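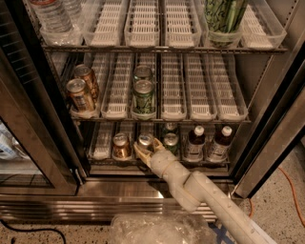
Glass-door drinks fridge, stainless body, wire shelves with clear bins.

Clelside Home Forums > Appliances > Refrigeration
Thread: Glass door fridge in the garage, condensation and run time

dunnart_62
Posted 2025-01-19
I have a Vodelum glass door unit, similar to the one at the top of the thread, going into an unlined garage. The concrete slab stays fairly cool but the air gets hot through the afternoon. Two questions.

1. Is condensation on the outside of the glass a sign of a failed seal, or normal in humid weather?
2. Thermostat is on the middle setting and the compressor hardly stops after lunch. Does lowering the setting make any difference to wear?

Clearance is 16 mm each side and a bit more at the back. The manual is vague about it.

ferrule
1. Normal, up to a point. Outside condensation means the outer pane is below the dew point of the garage air. If it's an even fog in the middle of the glass, the seal is fine. If it's a wet line along one edge of the door, cold air is leaking there and you should look at the gasket.

Fog between the panes is a different fault. That's the glazing unit gone and you can't fix it at home.

2. 16 mm is tight. Check where the condenser is before anything else. If it vents from the front at the bottom, side clearance matters very little. If the condenser is skin-type, meaning the tubes are bonded behind the side panels, you're choking it.

dunnart_62
Sides get quite warm to the touch, so skin-type I suppose. No grille at the front.

ferrule
Then give it more room. I'd want at least 50 mm a side and 100 mm at the back.

saltbush_k
Disagree with the priority here. Clearance helps, but the climate class is the first thing to look up. It's on the rating plate inside the cabinet, usually low on the side wall. N is rated to 32 degrees ambient, ST to 38, T to 43. If it's an N unit in a tin garage in summer, you can give it a metre each side and it will still run flat out.

ferrule
Class tells you what it was tested at. It was also tested with proper airflow. At 16 mm a side the air against the panels could be well above the room reading, so he may be outside the class even if the garage isn't. Move the fridge first, it costs nothing.

saltbush_k
Fair, but he should still read the plate. I had a Cakura that was N class and no amount of shuffling it around fixed it. Moved it into the laundry and it cycled normally the same day.

pilot_hole
Bins are worth a mention. Solid-sided bins packed edge to edge across a shelf block the air coming down the back wall, and you end up with a cold bottom shelf and a warm top one. I measured mine with a probe in a glass of water on each shelf and the spread was almost 10 degrees. Took out the end bin on each shelf and it dropped by more than half.

Slotted inserts in the base help a little with spills. I doubt they do much for airflow if the bin under them is solid.

dunnart_62
Is it fan-forced or static that has that problem? Mine has a small fan at the back.

pilot_hole
Both, but static is worse. With a fan, keep the outlet clear and leave a gap of a couple of fingers between the bins and the back wall. Mine was static.

marl
On the thermostat question: a lower setting means longer run time and a bigger temperature difference across the glass, so more condensation as well. For soft drink and water there's no reason to go under 4. I run a Hyun at 5 and it's been in a carport since 2001. New start relay one August, otherwise original.

saltbush_k
A 2001 compressor isn't a fair comparison with a current one. Different refrigerant, different duty cycle. Modern variable-speed ones are meant to run for long stretches at low speed, so "hardly stops" may not be a fault at all.

marl
Only if it's variable-speed. A lot of the cheaper glass door units are still plain on/off. Put a plug-in power meter on it. If the draw sits at one figure and then drops to nothing, it's on/off.

dunnart_62
Update. Plate says ST. Meter says on/off. Pulled it out to 60 mm each side and 110 at the back, and took one bin off the top shelf. It now stops for a few minutes at a time mid-afternoon, which it wasn't doing before. Garage was 34 when I checked.

Glass still fogs in the morning, even across the middle, no wet edge.

ferrule
Good. Leave the fog, wipe it if it drips. Check the gasket anyway with a strip of paper closed in the door, all the way round, hinge side included.

saltbush_k
34 is inside ST but not by a lot. Some foil insulation under that roof would do more than any further fiddling with the fridge.

marl
Also check it's level while it's out. A glass door is heavy and if the cabinet leans forward it won't pull shut on the last 20 mm.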